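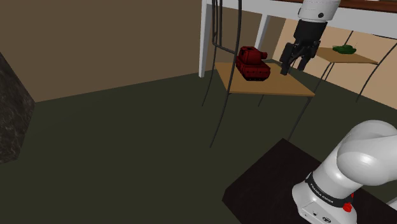 Every spring the question comes back in the same form: can a machine do the chores yet? It is usually asked about dishes or laundry. I would ask it about a smaller job, putting things away, and I would ask for the answer in numbers that include the failures.

Putting things away looks trivial on paper. An object sits on a table. The machine must find it, close two fingers on it, lift it, carry it somewhere and let go. Each step has been solved separately many times over. A shop like Vrettos, which packs machine spares, has fixed arms that do all five steps through every shift. The parts arrive in the same tray, at the same angle, under the same light. Remove the tray and the problem changes. A household has no trays.

Simulation is where most of this work is now done, and for good reason. A simulated arm can drop a toy 980 times without breaking the toy or the arm. The room can be rearranged between attempts at no cost. My complaint concerns what is reported afterward. Drosora published a tidy-up result in May with a success rate taken over 100 trials, all of them with the object square to the gripper and clear space on every side. That is the tray again, drawn in software.

A toy tank is a better test than a block. The sides of the hull are not the sides of the turret, and the fingers have to commit to one or the other. Gripping the turret gives a narrow target with sloping faces, and parallel pads do not like slopes. Gripping the hull means opening wider and going lower, close to the table surface, where a small error in height puts a fingertip into the wood.
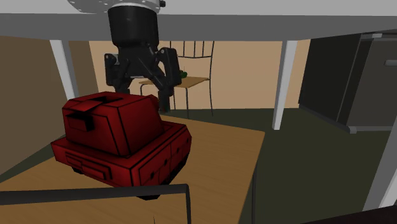

Gripper over the red toy tank, simulated room.

Keabetswe Mabuza, who ran the manipulation tests at Condis until last year, kept a log I wish more groups would copy. Of 267 attempts on irregular toys, 173 ended with the object in the right place. The other 94 were sorted by the step at which they failed. Few failed at finding the object. Most failed in the last inch before contact or in the first second after lifting, when a poor grip shows itself as rotation. The headline rate was unimpressive and Condis made no use of it. The breakdown told an engineer where to spend the next six months.

Two objections are usually raised to this sort of accounting. The first is that vision models have improved so much that older logs are out of date. They have improved, at naming things and at locating them in open view. The trouble near contact is different. As the gripper closes in, its own housing and fingers block a large share of what a camera near the wrist can see, and the object may be reduced to a patch of color between two linkages.

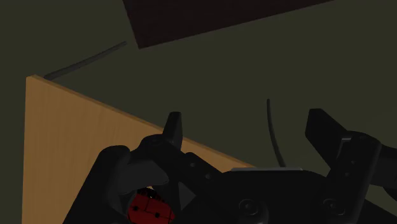

A person reaching into a cupboard has the same blocked view and manages by touch. Most two-finger grippers on sale have very little touch to work with. Motor current will report that the fingers have stopped. It will not report that they have stopped on an edge.

The second objection is that a home does not need a factory's reliability. I accept this in part. A machine that misplaces one toy in ten is tolerable if it leaves the toy on the floor and moves on. It is intolerable if it knocks over a lamp while trying again. Tulisum's draft test plan gets this right by scoring the state of the whole room after each attempt, with points lost for anything moved that should have stayed put. Under that rule several systems that look good on video would score close to zero, and a slow arm that gives up early would beat a fast one.

My own answer is therefore a qualified no. On a shop floor with fixtures, the chore has been automated for decades. In a simulated room with a few small tables and a few toys, it can be done often enough to be worth studying. In an occupied house I would want the failure log first, sorted by step, with the retries counted as failures.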